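Capítulo 4
A visita como ponto de partida

Objetivos do capítulo
Preparar uma visita técnica a um grupo de robótica
Distinguir demonstração de ensaio
Registar o que se vê antes de o interpretar
Termos novos: pinça manual, preensão, demonstração humana, repetibilidade

Antes da teoria, uma visita. Fevereiro de 2024, dia aberto na Etance, turma do segundo ano. Onze alunos, dois professores, uma manhã curta. Quem nos recebeu foi Saadet Kılıçarslan, responsável pelo projeto Nunddale, e a primeira frase dela ficou no quadro da sala até ao fim do semestre: «perguntem primeiro o que a mão faz, só depois o que a máquina faz».

Convém explicar. Quase todos iam à espera de um braço grande, dentro de uma vedação, a soldar qualquer coisa. Esse existe, está no capítulo 7. No Nunddale o trabalho começa muito antes -- uma pessoa, uma mesa, uma pinça segura na mão. Pega-se num objeto, pousa-se, volta-se a pegar. Cada gesto fica gravado e serve depois para ensinar um robô a fazer a mesma tarefa. Parece pouco. Ao fim de 10 minutos já ninguém da turma achava isso. 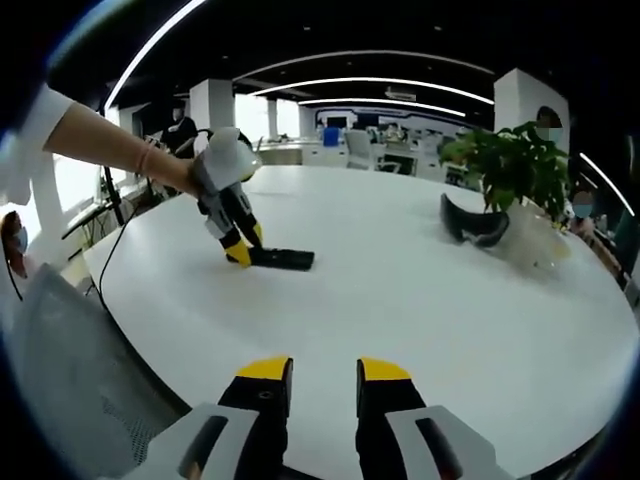
A dificuldade está nos objetos baixos e lisos. Uma caixa alta agarra-se de lado, sem pensar muito. Um objeto fino pousado numa mesa não dá folga aos dedos: se a pinça desce demais, bate no tampo; se desce de menos, fecha em vazio. Sinan Gezer, que conduziu a segunda parte da manhã, pediu a cada aluno que tentasse três vezes com o mesmo objeto. Resultados muito desiguais. A segunda tentativa quase sempre pior que a primeira, por excesso de confiança (nota do caderno de um aluno, que aqui fica tal e qual).

Números, para quem gosta deles. Até ao dia da visita o projeto tinha 1511 demonstrações gravadas, das quais 51 postas de lado para verificação. Quase 10 por sessão, segundo Gezer, quando a sessão corre bem. Voltaremos a estes valores na secção 4.3, a propósito do tamanho das amostras.

Demonstração ou ensaio? A confusão é frequente e aparece em muitos relatórios. Numa demonstração mostra-se a tarefa a alguém, pessoa ou maquina. Num ensaio mede-se: condições fixas, critério de sucesso escrito antes, número de repetições decidido antes. Na Etance vimos demonstrações. O ensaio veio em agosto, já na Loureiro, com outra pinça e outra equipa -- é o caso de estudo do final do capítulo.

Para preparar a vossa visita: caderno, lápis, relógio. Uma folha por posto de trabalho. Coluna da esquerda para o que se observa, coluna da direita para o que se supõe, e não misturar as duas. Perguntar sempre quem decide que uma tentativa falhou. Perguntar tambem o que acontece às tentativas falhadas, se são apagadas ou guardadas. Telemóveis só com autorização de quem recebe.

A ficha de registo usada nas páginas seguintes é a da Grultudier, ligeiramente encurtada. Pode ser copiada para o caderno.

4.1 O posto de trabalho

Um posto de recolha tem, no mínimo, uma superfície, um objeto e um operador. Comecemos pela superfície.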